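Notebook, audio and archive bench, Galtstead newsroom
2024-11-16

Carrying on with the police radio and council audio for the Odgate series. Writing up the whole week in one go because I left the notebook at home twice. Anything marked "check" is still open.

Where we stand. The records request came back in August with 139 audio files on one drive. No index, no dates in the file names, only a running number. The cover letter says the files are complete. They are not, see below. I made two copies the day the drive arrived, one for work and one to leave alone, and the original drive has stayed in the cabinet. Checksums for all three are in the green folder. I ran them again this morning and they match.
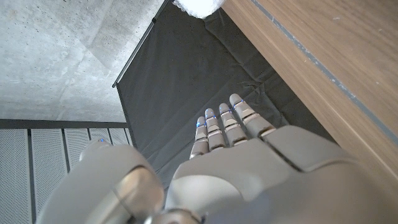

File lengths are all over the place. The shortest is a few seconds of carrier noise and the longest is most of an overnight shift. I sorted by length first, then gave up on that and sorted by the time the dispatcher reads out at the top of each segment. That works for the dispatch channel. It does not work for the second channel, where nobody gives the time unless they are asked for it.

For the second channel I have been matching on background sound. The Odgate station is close to the rail crossing and the bell can be heard when someone keys up from the yard. The timetable for that month is in the folder. Matching bell to timetable gave me a time for 17 files. I would not put any of those in a script without a second source, but they are good enough to put the files in order.

Gaps. The running numbers go 1 to 146, so with 139 files in hand we are short 7. Four of the missing numbers are next to each other and fall on the night we care about. The other three are scattered and may be nothing. I wrote this up as a plain table with no comment, number missing, file before, file after, time of each where known. That table goes to the city's records office with the follow-up letter. Letter is drafted, waiting on legal to read it. Keep the wording flat: we ask whether the files exist, and if they were withheld, under which exemption. We do not say "deleted" anywhere, in the letter or on air, until we have something that says so.

Transcripts. First pass is by machine, second pass by ear. The machine pass is fine on the dispatcher and poor on everyone else. It drops "not" more often than I would like. Found three places where the sense was turned around completely. New rule on this bench: any line that might be quoted gets heard by two people separately, on headphones, without seeing each other's version. If the two versions differ we mark it unclear and do not use it. I changed the header on the transcript template to have two sets of initials for this.

Noise reduction. Tried the light setting and the medium setting on file 88. Medium makes the voice easier to follow but puts a watery sound on the ends of words, and a couple of consonants start to sound like other consonants. Going with light for listening, and nothing at all for broadcast apart from level. If the audience can't make it out we put the words on screen. Any processed copy gets "proc" at the end of the name and lives in its own directory. I found two processed files in the main directory and moved them. Please don't save there.
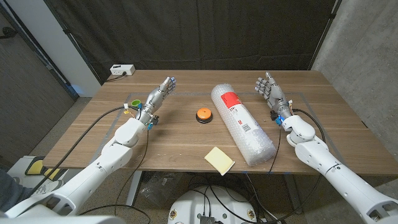 Levels. The radio audio is very hot next to our narration. Brought the dispatch clips down 7 dB in the rough cut of part two and they sit better. Part one was mixed before this and should be redone to match if there is time.

Part two rough cut is long. The segment on overtime sheets takes up nearly half of it and depends on one spreadsheet from the Baxter request. There are 125 rows in that sheet and I have only checked the totals against the paper copies up to row 60. No errors so far, but one officer appears under two badge numbers, which could be a reissue or a typing mistake. Check with the payroll office before the graphic is built. Graphics would like to start early next week. I told them to set up the layout with blank figures.

Names. We are still not naming the two junior officers. They are on the tape but are not accused of anything by anyone. In transcripts they are Officer A and Officer B, and the key is on paper only. The bleep on their names in clip 4 was a bit short and the last syllable was there if you listened for it. Lengthened it on both sides. Worth listening again on good speakers, because the television in the edit room hides that sort of thing.

Ullik stores our nightly backup, and the last two nightly jobs failed with a quota message. Cleared out old proxies from the flood coverage and the job ran fine last night. Still need to ask for more space. The series project is going to roughly double once the camera originals for the interviews are copied over.

To do:
Legal to clear the gap letter.
Rows 61 to 125 against paper.
Second listener for files 88 to 94.
Remix part one clips.
Ask the retired dispatcher whether the second channel was recorded at the station or at the county end. If it was the county, they may hold their own set and we should file there as well.
New batteries for the small recorder.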